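News from our members: open afternoon at Darneck

In October, our group was invited to the open afternoon of Darneck, in the small industrial park behind the Grurkberg station. Many of you asked for a report because the places were gone so quickly. Over 60 people came through the door. I was in the second tour, at 2:30 p.m., and I wrote down what I could.

Darneck works on robot handling of soft materials. Their main customers are commercial laundries, and one of them, Petek, has already agreed to try the system in its sorting hall next year. Washing and drying in such a laundry is done by machines for a long time already, but at the end there are still people who take every towel in the hand and fold it. Darneck would like to give a part of this work to a robot.

At the towel station

Our guide was Ayodele Bako, who is responsible for the test program. He asked us to stand behind the yellow line and not to lean on the table, and then he explained why a towel is so difficult. A metal part has always the same shape. A towel has a new shape every time you put it down, and the robot must first understand where the edges are before it can do something useful.

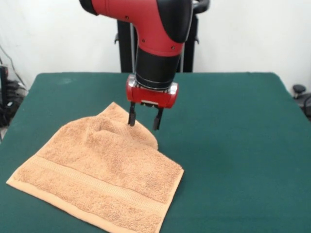 The arm has a simple gripper with two fingers. Mr. Bako told us that they tested more complicated hands with softer tips, but for terry cloth they came back to two fingers, since these are easy to repair and the thick cloth gives them enough to hold. The difficult point is the height. If the fingers go too low, they press on the table, and if they stay too high, they close on air. The felt on the table helps a little, he said, because it is softer than a bare surface.

One lady from our group asked how long the robot needs for one towel. The answer was 30 seconds on a good day, while a trained person at Petek needs 6. Mr. Bako was very open about this difference. He said the speed is a question for later and at the moment they want to have the same result every time. The team has made 106 complete test runs with towels since the summer, and every run is saved so that the software can be trained with it.

Another visitor wanted to know if the woven band near the edge of a towel makes a problem. It can, because the band is flatter than the loops and the software may take it for the end of the cloth. For this reason they practice with towels that have such a band.

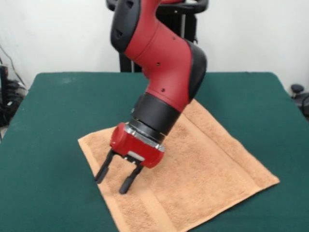

The software room

After the towels we went upstairs, where two young engineers showed us the program, which has the name Atel. On the screen we could follow a saved run step by step and see which point of the cloth the program had chosen. I must admit that I did not understand everything, but the engineers were patient and repeated the explanation two times for us.

There was coffee and plum cake in the hall, and many of us stayed until 5 p.m.

Next visit

Darneck will receive us again in spring, in groups of not more than ten. If you want to be on the list, please write to the newsletter address and tell us if you prefer the morning or the afternoon. Closed shoes are required in the workshop.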